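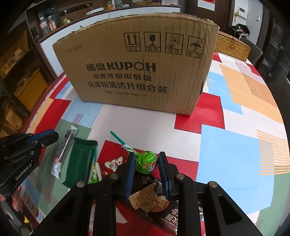

# Wuslow Snack Sorting Set

Welcome, and thanks for stopping by! This repo holds the recordings our student club made for the Wuslow project, where we try to teach a pair of grippers to tidy up a table of sweets and crackers. We're a small club and this is our first data release, so please be kind (and please do write to us if you spot something odd — we love getting mail).

## What you get

- 2,788 short recordings, each with video and finger positions
- a `train` folder with 2,000 of them
- a `val` folder with 500
- a `test` folder with 222
- a `misc` folder with whatever was left over, mostly practice runs we couldn't bear to delete

Every recording was made by hand, with a gripper in each fist. Small wrapped things like lollipops are the bulk of it, along with candy bars, foil-wrapped sticks and a good many loose crackers. Crackers are hard! Squeeze a bit too much and you have crumbs, and we kept those recordings too, marked `broken` in the labels file.

## Getting started

Unpack everything into one folder and run:

```
python check_files.py --root ./wuslow
```

It prints a list of anything missing. If your list is long, the download probably stopped early, so just try again.

## Things to know

Patterned tablecloths confuse our Clestex baseline quite badly, and the Deltico one does a little better. Left and right are always from the point of view of the person holding the grippers. We got this backwards in the first upload, so if your copy is older than 21 January 2018, please fetch the new labels.

## Still to do

- [ ] redo the label names, which mix two spelling styles
- [ ] add the Peñalver round of recordings in March
- [ ] write a proper loader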